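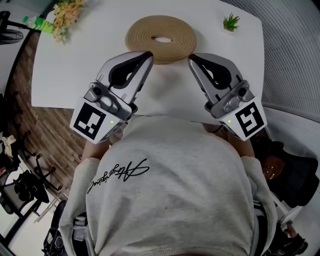

How do you keep two hand-held grippers in the same coordinate frame without buying a motion capture system?
Put a marker cube on each one, calibrate the offset from cube to fingertip once per gripper, and redo the calibration whenever a screw has been touched.

That was the short version. The long version took most of the winter at the Wolthorpe shop, and I'm writing it down while I still have the notes in order.

The project is called Wullow. It is a pair of hand-held grippers, left and right, used to record two-handed manipulation so that a pair of arms can be trained on the result later. The arms are a separate build and a separate post. Haruto Honda did the mechanical design. Kaiwen Deng wrote the tracking code and most of the calibration script. I did the electronics, the logging and the tedious parts.

The first cube mount was too clever. It clipped on with a printed tongue so it could be swapped between units, and the tongue had enough play to rotate the cube by a fraction of a degree. Out at the fingertips that became 4 mm. For picking up a block it didn't matter. For anything with an edge to line up it did. The current mount is a single piece, screwed down from two sides, and the marker pattern differs between left and right so the tracker can't swap them when the hands cross.

The controller is a Ferum board, mostly because the shop had a drawer of them. It reads jaw position and timestamps every sample. The jaw encoder drifted for a week until I moved its ground off the same run as the status light. If your jaw reading changes when the green light comes on, start there.

Timestamps were the other week. Every camera has its own clock and its own idea of when a frame was taken. We now flash a reference light at the start and end of each recording and fit a line between the two. Over a long recording the old method was off by as much as 20 ms, enough to make a closing jaw look as if it closed on air.

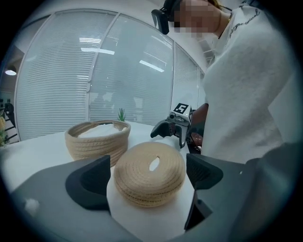

Finger pads went through more revisions than anything else in the build. The first set was flat and smooth, and it held rigid objects well and rope badly. Haruto then tried a hollowed inner face with texture, so that a rounded edge has somewhere to seat. Rope is what we test on now, because coils give a little under load and a pad that only touches at one point will roll off. The lid of the rope basket is a useful part for this: it is thick at the rim, and it has an oval slot through the coils near the center, so you can try a grasp across the full width or hook one finger into the opening. The second of those is much harder to log cleanly. The jaw is nearly closed, the encoder is at the bottom of its range, and any error there is large relative to the opening.

We fixed that with a second calibration pass. The script steps the jaw against a set of gauge blocks and fits the lower end of the travel separately from the rest. Kaiwen wanted a spline. Two straight segments fit just as well and I can check them by hand.

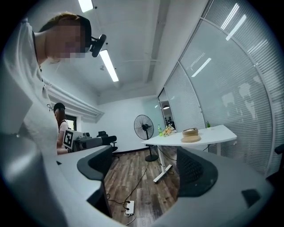 The segment boundary is stored per gripper, along with the cube offset, in one small text file that gets copied into every recording folder. Before that we kept a shared calibration file and overwrote it, and lost the ability to reprocess anything from December.

Sequence for a session, as it stands:

Power up and leave everything alone until the jaw reading settles.
Open and close each gripper fully, twice.
Run the offset check. If it fails, recalibrate before recording anything.
Start the log, then the cameras, then the reference light.
Stop in the reverse order.

Frame rejection is automatic. A frame is dropped if the cube pose jumps further than a hand could move it, or if the pose fit is poor. In the last full batch that removed roughly 700 frames, nearly all of them where one gripper passed in front of the other. Kaiwen is trying a filter from Þorgeirsson's notes that fills short gaps from the inertial data. Gaps under a few frames look fine. Longer ones wander, and I would still drop those.

Open items: the cable on the right unit runs down the arm and pulls slightly on the housing at full reach. It needs a strain relief further forward. The cube screws want threaded inserts, as the printed threads are going soft. I also have to rerun the jaw calibration after 3,000 cycles to see whether the lower segment moves.

Parts list goes up once Haruto has fixed the tolerances on the left jaw.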